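Two grippers, one bin, and a very long yellow hose

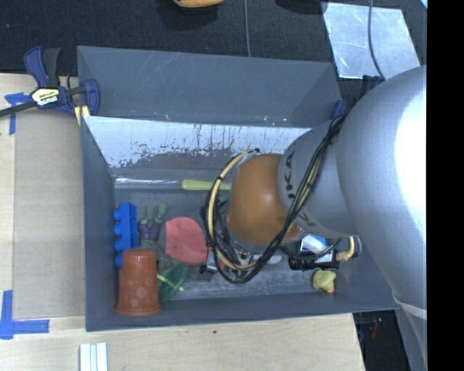 The KUKA over the bin of bits, yesterday afternoon.

1/23/23

So I've finally done it. After talking about it since before Christmas (sorry to everyone who had to sit next to me at the December do), I've spent a proper stretch of time swapping grippers on the big arm and seeing which one I'd rather live with. I promised a write-up and a few of you have been nagging, so put the kettle on, it's a long one.

The two in question are the Coltel two-finger, which we've had for ages and which everybody has a grumble about, and the suction cup from Furtado, which arrived in a very smart box with a very thin manual. I've also had a quick go with a Trundow soft-finger thing that Heloísa lent me, but only for one morning so I'm not going to be too mean about it.

The test is as simple as I could make it. Bin on the table, odds and ends tipped in, arm goes in, arm picks one up, arm drops it in a second bin, repeat until it's empty or it gives up. A pick counts if the thing gets to the other bin. If it falls on the way, no point. I did 276 tries in total over the grippers and I have the spreadsheet to prove it, with a column called "hmm" which was a mistake because now I can't remember what half the hmms were.

First, the stuff in the bin, as I always get asked. I'm not a fan of testing with neat little wooden cubes. Everything can pick up a cube! So it's mostly toys and kitchen drawer rubbish: a reddish-orange plastic cup, a bright blue building block, a green action figure in purple shorts (he's become a bit of a mascot), a long tool with a yellow-green handle, a little rubber toy, something pink and floppy. If you want to know how good your gripper is, give it something pink and floppy.

Right, the Coltel. I went in expecting to be rude about it and I've come out quite fond. It's slow, it makes a noise like a stapler, and the finger pads wear down if you so much as look at them. But it gets hold of the action figure nearly every time, by the leg, by the arm, by the shorts, it doesn't care. The building block was no bother either. Where it comes unstuck is anything against a wall of the bin. The fingers need a gap on both sides and if there isn't one they just press down on the top of the thing and sulk. I ended up adding a little nudge move, where the arm pushes the object towards the middle first and then has another go, and that rescued a lot of picks that would have been zeros. It does take an extra 8 seconds each time, mind you, and you feel every one of them when you're standing there with a cold tea.

The Furtado is a different animal. On anything smooth it's lovely. Down, hiss, up, gone. The bottom of an upside-down cup might as well have been made for it. I was grinning like an idiot for the first few runs and had half written a gushing email to Hyun-seo about it. Then it met the floppy cloth and slurped it halfway up the tube, and I had to stop everything and fish it out with a pair of tweezers. Twice. The action figure was hopeless as well, there just isn't a flat bit on him big enough to seal on. It would get him an inch off the floor and then down he'd go, flat on his back again.

I tried a smaller cup, and I tried a softer cup with more folds in it. The softer one helped with the building block (it could grab the plain side, never the studs) and did nothing at all for the figure. I tried turning the vacuum up, which mainly made it louder.

The Trundow, in brief: gentle, clever, a bit feeble. It held the rubber toy beautifully and couldn't lift the long tool at all, it just let it slide through its fingers. I'd like another week with it before I say more. Heloísa, if you're reading, this is me asking.

A word on cables, which took up more of my life than the grippers did. When you change what's on the end of the arm you change what has to run down to it, and on ours that means a fat bunch of black cables with a pale yellow hose tied along it, all looping round the orange joint. Too tight and the wrist can't turn. Too loose and the loop swings about and knocks into things, or hangs in front of the overhead camera so that it can't see half of what it's meant to be picking. I've re-tied it so often that I've lost track. Where I've ended up is a big lazy loop with ties every few inches, and I leave enough slack for the wrist to go most of the way round in either direction. It still blocks the camera's view of the bin when the arm is down low. I get round that by taking the picture with the arm parked off to one side, then going in blind. Not elegant! But it works a good deal better than letting the camera have opinions about cables.

And clamp your bin. Please. I've got a clamp on the corner and blue tape on the cardboard next to it, and I won't run without the clamps any more. In the first round I didn't bother, and over 40 picks the bin had crept far enough across the table that the arm was landing on the rim. I spent an entire evening blaming the calibration and re-doing it from scratch before I thought to look at the bin. The folk at Tuddale had warned me about exactly that as well.

Camera settings next, quickly, for the two people who asked. I ended up turning the exposure down quite a lot, as the shiny bits of the arm and the bin wall were blowing out to white and the depth went all speckly there. It's better now, though I still get holes in it near the walls, which is annoying when that's where the hard picks are.

So which one's staying on? For now, the Coltel, with the nudge move. It dropped more than the Furtado did on the easy things and a lot less on the horrible ones, and it's the horrible ones I care about. If I were sorting boxes all day I'd go for suction and never look back. Hyun-seo reckons I should fit both on one bracket and let the software choose, and I've got 3 rough sketches of how that might go, all of which make the cable problem worse.

I'll put the spreadsheet up once I've tidied the hmm column. If anyone's found a finger pad that lasts longer than a fortnight, leave me a comment with the name of it, I'm on my last pair.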